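Wotville Home Forum > Kitchens > Counters and Sinks

Thread: Is the Kistex sealer worth it on marble?

gradyfloor
Posted Tuesday, April 23, 2024
We're picking counters and my wife wants white marble. The shop is pushing a Kistex seal package for $200, redone every December. They say it makes the stone "stain proof." I have my doubts. Anybody living with sealed marble who isn't selling it? We're after pale with thin gray veins and a dark sink set in, along these lines: 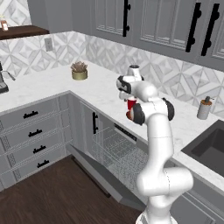
Pale marble, gray veining, dark undermount sink

Silvia Hudec
Stain proof, no. Sealer slows down oil and coffee so you have time to wipe. It does nothing for etching. Lemon juice will leave a dull spot on sealed stone the same as on bare stone, and that's what you'll be looking at in 2 years.

belter_fan
Disagree. We had the Belter sealer put on at our last place and had no trouble at all. If you wipe up like an adult it's fine.

Silvia Hudec
Then it's the wiping that worked. Did you leave a piece unsealed to compare?

belter_fan
Who does that?

Silvia Hudec
I did, with the sink cutout. Sealed one half, left the other, put vinegar on both. Same ring on each. Red wine was a different story, the sealed half came out a lot better.

gradyfloor
OK so it does something, just a lot less than the brochure says. The guy at Cisternas Stone told me etching is "patina." I asked if he'd knock money off for pre-installed patina and he changed the subject.

One more thing. The dishwasher goes right under the counter, and he wants extra for "steam protection" on that edge. This is the kind of layout I mean:
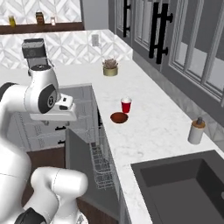
Ye-ji Lim
Steam protection is usually a strip of foil tape stuck to the underside. Ask to see exactly what they plan to put there before you pay. Ours was 3 feet of tape and it came in the box with the dishwasher.

belter_fan
Tape or no tape I'd still pay for the sealing. 200 is nothing next to the slab.

Silvia Hudec
It's 200 every year -- and you can do it yourself with a bottle and a rag in one evening. Drip some water on it first. If it still beads, leave it alone.

gradyfloor
Going to ask for a scrap of the slab and try the vinegar thing. If they won't give me one I guess that tells me something too.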